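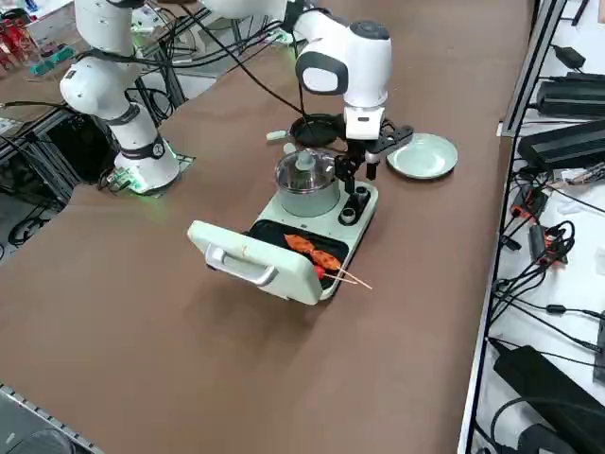
Skewers on the grill plate of a mint-green breakfast machine, lid open.

Kallio Branch Library – Help Desk
Ticket 945: Holds slips printing for the wrong branch
Opened by: Merja Vainio, circulation
Assigned to: Waqas Niazi
Status: Resolved
Opened: 12/2/25

Merja Vainio wrote:
Good morning Waqas, and sorry to land this on you before you've had your coffee. Since we opened today every holds slip coming off the front desk printer says "Send to Vedon", even when the patron's pickup branch is plainly Kallio on the screen. I only noticed when I had a lovely tall pile of picture books ready for the van and recognized half the names as our own Tuesday storytime families! We've checked in 40 items so far and I've gone back and put handwritten slips in all of them. The colour label printer next to it is behaving beautifully, for what it's worth.

Waqas Niazi wrote:
Morning Merja, no apology needed, and well spotted. Could you tell me which login the desk computer is using, and what it says in the bottom corner beside "Branch"? Please hold the Vedon bin back from the van for now if you can.

Merja Vainio wrote:
It's the shared desk login, and the corner says Kallio. I did try logging out and in again, and I turned the printer off for a good 90 seconds the way Hertta Ahonen always tells us to. Same result. The bin is behind the desk with a big note on it.

Hertta also tried the workroom computer, and the slips there come out properly, so we're running the returns through that one for the time being. It's a bit of a walk with the cart but we're managing.

Waqas Niazi wrote:
That's a great help, thank you. Your screen takes its branch from the login, but the slip template takes it from a settings file on the computer itself. I had a look remotely and the desk machine has the Vedon file on it. Temitope Afolabi rebuilt both front desk computers last week from the same Prostex backup, so I expect it came across then – I'll check with him. I've put the Kallio file back. Would you restart and try a few?

Merja Vainio wrote:
Restarted and ran three of the storytime books through. All say "Hold at Kallio", hooray! I then did one that really is meant for Vedon, and that printed correctly as well.

Before I let the bin go, is there a list of what was checked in this morning? I'd feel better going through it against the shelf.

Waqas Niazi wrote:
Just emailed it to you. There are 83 lines because it includes the ordinary returns, but you can sort by the "Hold" column. The catalogue records themselves were right all along, so nothing needs checking in again. Temitope has confirmed the backup was the source and has taken the branch file out of it.

Merja Vainio wrote:
All gone through with Hertta, every hold is on the right shelf and the proper Vedon ones are in the bin for the van. Thank you both so much for being patient with my long messages. Happy for you to close this one.

Ticket closed by Waqas Niazi.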